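Notebook, November, entry 12

Kettle descaling trials, cont. Bench from 8.40 am.

Wernard batch of citric acid finally in. Smells of nothing, good. Old Plullik stuff was clumpy and left a haze on the glass, binning the rest of it unless Jaanus wants it for his drains.

Made up 50 g per litre, cold tap water from the Kurnwood supply (very hard, you can see it on the taps by lunchtime). Heated to just short of boiling, left it to sit. Fizzing strong at first, mostly gone by coffee. Flakes came off the element in sheets, base still crusty round the rim. Second soak shifted most of it.

Weighed the element dry before and after. Scale reading wandered again, so only trust the first figure. Lalit says draught from the door. Taped card round the pan, a bit better. Need to redo the weighings before anyone quotes them.
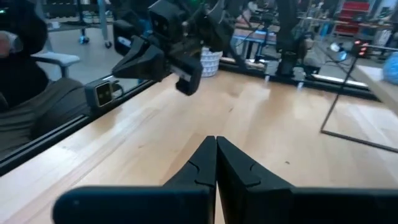
Household Water Group / bench notes / Kurnwood site

Vinegar run after lunch. Slower, stinks, Jaanus opened both windows and then complained about the cold. Scale went soft but didnt lift, had to be rubbed with a cloth. Wouldn't reccommend for the long test.

Long test: the Bravo kettle is on 3,646 boils by the counter. Stopped at 2,000 last time for a full clean and the lid hinge was fine, now it squeaks. Element has a brown ring on one side only. Is the kettle level on its base? Check. If not, the water sits deeper on the left and the ring makes sense.

Filter jug comparison not started. Cartridges are in the cupboard under the sink, still sealed. They want a soak before use, read the leaflet, I got this wrong in the summer and lost a morning.

To do
- reweigh element, door shut
- spirit level on the Bravo base
- more citric, smaller tubs this time
- ask Lalit where the long thermometer went
- label the vinegar jug!! it looks exactly like the rinse water

Off at 4.15, timer left on, lid down.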